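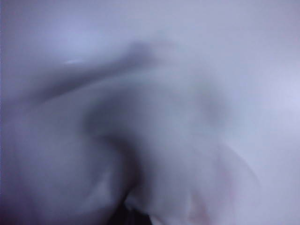 白色织物发灰、发黄的处理与日常洗涤

白色织物变色的原因大致分为三类:洗涤剂残留、水中矿物质沉积、皮脂氧化。三类情况的处理方法不同,混在一起处理往往效果很差,还会增加纤维损伤。动手之前先判断属于哪一类。

一、判断方法

整体发灰、手感偏硬,多为矿物质和皂垢沉积,硬水地区常见。领口、枕套中部、被头等与皮肤接触的部位发黄,多为皮脂氧化。长期存放后沿折痕出现黄线,一般是入柜前漂洗不净,残留物在存放期间氧化所致。整体偏蓝或偏紫,可能是增白剂或上蓝剂用量过大,也可能与深色衣物混洗时串色。

检查颜色应在白天靠窗处进行,把织物摊平,与一张普通白纸并排比较。暖色灯下看不出轻度发黄,冷色灯下则容易误判为偏蓝。折叠处的阴影也会干扰判断,应抖开再看。

二、去除矿物质和皂垢

用柠檬酸。每升温水加柠檬酸2克,完全溶解后放入织物,浸没,中途翻动一次。浸泡时间一小时,取出后漂洗两遍,再按正常程序洗涤。柠檬酸不得与含氯漂白剂同时使用,也不要先后倒入同一盆水中,两者混合会释放氯气。

浸泡容器用塑料盆或搪瓷盆。搪瓷有磕碰露铁的不能用,铁离子会在白布上留下锈斑。

三、去除皮脂黄渍

用过碳酸钠(俗称彩漂粉、氧净的主要成分)。水温控制在40至50度,低于30度时反应很慢。先在黄渍处涂少量中性洗涤剂,静置16分钟,再整件浸入过碳酸钠溶液,用量按包装说明。浸泡不超过两小时。溶液现配现用,不要装入密闭瓶中保存,分解产生的氧气会使瓶子胀裂。

真丝、羊毛不适用此法,碱性溶液会损伤蛋白质纤维。这两种材质只用中性洗涤剂冷水手洗。带金属扣件的织物浸泡前应拆下扣件,拆不下的改为局部处理。

四、机洗参数

1. 装载量以滚筒容积的三分之二为上限。被套、床单单独洗,不与毛巾同筒,毛巾掉绒会附着在平纹布面上。
2. 被套洗前翻面,拉链拉合,扣子扣上,四角的积絮先清掉。
3. 洗涤剂按水硬度和污渍程度取量。过量是发灰的常见原因,加量前应先检查漂洗次数是否足够。
4. 纯棉可用60度,涤棉混纺用40度。高温会使涤纶产生难以熨平的死褶。
5. 脱水转速800转以下。转速越高,折皱越深,熨烫时间相应延长。

机器本身也要清洁。Wandby 和 Famden 两个型号的滚筒机,我用的都是每21天空筒高温运行一次,同时取下洗涤剂盒冲洗。门封胶圈的夹层用旧布擦干,积水和霉斑会转移到浅色织物上。

五、晾晒与熨烫

脱水结束后立即取出,抓住两角用力抖开,沿经向拉平再上杆。晾杆先擦一遍。白色纯棉可以晒太阳,含荧光增白剂的织物长时间暴晒后会泛黄,宜晾在通风阴凉处。

熨烫应在织物尚有潮气时进行。完全晾干的棉布先均匀喷水,卷起放置十分钟,待水分渗匀。深折痕从反面熨,先压住折痕两侧,再压折痕本身。熨斗底板有焦垢时不要接触白布。

六、存放

入柜前必须干透。夏季梅雨期室内相对湿度可达82%,刚收下的床品摸上去干燥,叠层内部仍可能含潮,应摊开用除湿机或空调除湿后再叠。不要装入不透气的塑料袋,用棉布袋或无酸纸包裹。木质隔板直接接触白布会使其染黄,中间垫一层旧床单。

长期不用的床品每季取出一次,换一个折叠位置重新叠好,可减轻折痕处的发黄和纤维断裂。已有黄线的先按第三节处理,洗净后再存。

联系我们 | 投稿与更正 | © Lu 家务笔记 版权所有 | 返回顶部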